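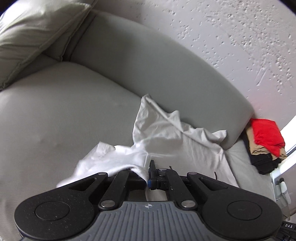

Attachment 1: Nellow hand gripper closed on a white cloth, sofa seat.

Ticket 243 — Nellow hand gripper, trial kit
Opened by: Lesia Semeniuk
Supplier: Landberg support desk
Status: waiting on customer

Lesia, 9.40
Hello all, and thank you for being so patient with me last time! We've had the Nellow on trial since April and on the whole we're very fond of it, but I've got a niggle with soft fabrics. It takes hold of the edge of a cotton piece nicely enough, and then when I lift and turn my wrist to the left the cloth creeps out of the jaws. I did 40 lifts this morning and lost 24 of them, nearly all on the turn. Thick things like towels are fine. I've wiped the jaws with a dry cloth and tried squeezing harder, which only made my hand ache.

Landberg support, 11.15
Good morning Lesia, and what a helpful write-up. Could you take a fold of the cloth a little deeper into the jaws, so that you have two layers, and try again? Please also work the jaws open and shut a few times with nothing in them and tell us whether both arms feel equally smooth. While you're at it, have a look for dust by the two round discs — a soft brush will shift it.

Lesia, 14.05
Brushed, and yes, there was a bit of dust on them. The arms feel even to me. Two layers is much better, only five lost out of 40, but our Sadirham job is all single layers, so I'd still like a proper cure if there is one.

Landberg support, 15.30
That does sound like the jaw pads. We're sending the softer Carnegie pair, free of charge as you're still on trial. Give them 200 open-and-close cycles to bed in before you judge them, and do write back either way. We'll keep the ticket open until we hear from you.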